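Fetby Computer Reuse Group
Minutes of the general meeting, Saturday, May 29, 2021

In the chair: Kedir Tufa
Apologies were received from two members.

1. Minutes of the last meeting

Agreed, with one correction. The spare monitors went to the Plerkham store and not to the school.

2. Matters arising

The key for the side door has been copied. The old shelving is still in the corridor and will go in the next tip run. The broken stool has been mended.

3. Desktop refurbishment

Kedir reported on the towers. The group has taken in 40 desktops from the Adams office clearance and 17 are finished. The rest are stacked by type at Plerkham.

Work on the opened machines is being done with the tower laid on its side on the slatted table. Members who have tried it find it easier on the back than working with the case upright. It was agreed to carry on this way and to keep the table clear of drinks.
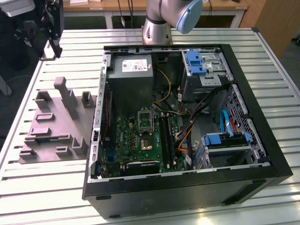 Tower on the slatted table with the side panel off and the processor socket empty.

A question was raised about side panels. Several have been put back on the wrong machines and do not close properly. Agreed that each panel gets a strip of masking tape with the machine's number on it as soon as it comes off, and the screws go in a bag taped to the inside of the panel.

Dust was discussed at some length. The group has one blower and it is slow. A second one was thought too dear for now. Soft brushes will be bought instead, and all brushing out is to be done by the back door.

4. Processors

There was a long discussion about handling. Three boards from the Adams lot came in with bent socket pins. We do not know when this happened, but it was agreed that we should be stricter from here on. Processors are to be held by their edges, never by the underside, and should be lowered straight in with no sliding. The lever is to be fully up before anything goes near the socket. 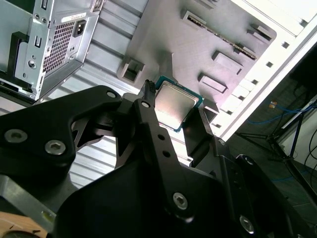

Processor held by its edges over the open case.

One member asked whether old thermal paste should be cleaned off before or after a processor is tested. Agreed: before, with the wipes from the blue tub, and fresh paste only once the machine has been matched with a cooler.

5. Memory

The box of loose memory is now sorted by size. We hold 70 modules that have passed the overnight test and a smaller number that have not been looked at. Kedir proposed that every machine should leave with two modules where the board allows it. There was some disagreement, as this would use up the tested stock by July. Carried, on the understanding that it is looked at again if stock runs low.

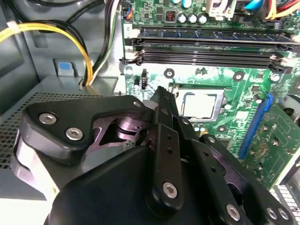
Members were reminded to check that the clips at both ends have closed before moving on to the next job. Two machines came back from Ukano last month because they would not start, and in both cases a module had not been pushed fully home. Both were put right the same day.

6. Trays and storage of small parts

Loose processors have been turning up in drawers and, once, in a mug. It was agreed that any processor out of its socket goes in a tray on the table and stays there until it is fitted or bagged. Anti-static bags are in the second drawer. Nothing else is to be put in the processor's place in the tray - screws especially. 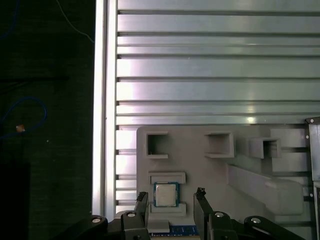 Labels for the bags were also discussed. The present ones peel off. Kedir will try a different sort and bring a few to the next meeting.

7. Money

Nearly 300 pounds is in hand after the parts order. The brushes, bags and labels under items 3 and 6 were approved.

8. Any other business

The strip light over the far bench flickers. It has been reported to the landlord twice and will be reported again.

Ukano have asked for a further batch of desktops. To be answered once the present lot is finished.

The next meeting will be in July, date to be fixed by email.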